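Thread: Yellowing on white cotton sheets, hard water
Board: Laundry and Linen

mallee_jim
January 2, 2021
Whites are drying a dull colour. Bore water, hardness 175 ppm, front loader, 30 degree wash, Mikora powder at label dose. Same result through all of December.

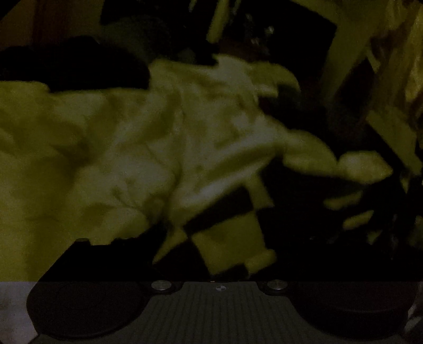
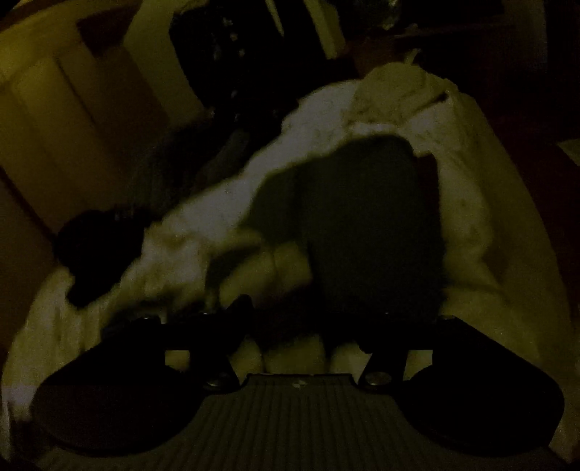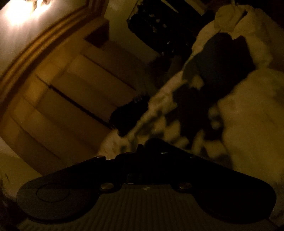
Bedroom, lights low. The first one looks yellower than the cloth does in daylight.

tressa_k
Can't judge colour from the first one, the light is yellow-green. The cloth in the second reads as white to me. Have you tested for iron? Hardness on its own gives grey and stiff. Iron gives yellow.

mallee_jim
Not tested. Will get a strip.

Eamon Sheehan
30 is too cool for body oils on cotton. Go to 60 and add sodium percarbonate, 2 scoops. I doubt iron comes into it.

tressa_k
Disagree. If there is iron, an oxygen bleach can set it. Test first, then citric acid in a separate soak. Never chlorine.

Eamon Sheehan
Only at high iron levels. I've run percarbonate on bore water for four years with no staining.

quandong
Label dose on Mikora assumes soft water. Okano prints a hard water column on the box, worth a look. Also clean the drum filter.

mallee_jim
Filter was grey sludge. Strip ordered, hot wash on hold until it's here.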